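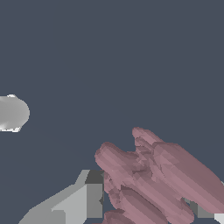
Reviews: Workplace Software

Tilon is a simulator for rehearsing pick-and-place jobs before a robot is asked to do them on the floor. We pay 469 a month for it at Skurkura, where I run the packing line on second shift. We pack odd-shaped soft goods and molded parts, the kind of stock that never sits the same way twice. We have used Tilon since October, alongside one Rizk arm with a two-finger gripper.

The view is bare. You get a plain dark background, the gray parts of the gripper, and whatever shape you are trying to pick up. Ours is a pink one with a lot of rounded lobes, used as a stand-in for our worst stock. Surfaces are faceted and a bit crude. For working out an approach angle it is good enough, and it loads fast on the old desktop in the line office.

Setup took two shifts. The manual assumes you have a robotics engineer on staff, and we don't. The import screen rejected our part files until we re-exported them at a lower detail setting, a step the manual leaves out. After that I could build a new pick in 40 minutes. On Heris, the package we had before, the same job took most of a day and usually a call to support.

What changed for the packers is the part I was asked about most. Before Tilon, every new part meant stopping the line and having someone stand at the cell jogging the arm while the rest of the crew waited. Now that happens in the office, and the line keeps moving. The library holds 310 of our parts so far. Two packers have moved off hand packing and now spend half their shift on the simulator. They got a pay bump for it, though it came three months after the work did. 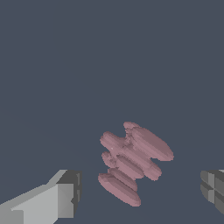 Not everyone is happy with it. The packers who stayed on the line handle more of the rejects, and rejects are the tiring part of the job: bending, re-bagging, sorting by hand. The arm takes the easy parts. We now rotate people off the reject table every 50 minutes, and that should have been in the plan from the first day. If you are a supervisor looking at this kind of setup, work out the rotation before you buy anything.

The software has its own problems. You can't see how far a finger is from the part unless you turn the camera and check from a second angle, and there is no distance readout in the basic view. Soft parts are treated as rigid, so a grip that looks fine on screen may squash a foam insert in real life. We still test those at the cell by hand. The undo button only goes back one step.

Support is decent by email. Phone support closes at five, which is no help to second shift, and on a Saturday you are on your own.

I would buy it again for a line with a lot of part changes. A shop that runs the same few items all year will not get its money back. Heris is cheaper and would do for that — just leave time for the setup.

Rating: 4 out of 5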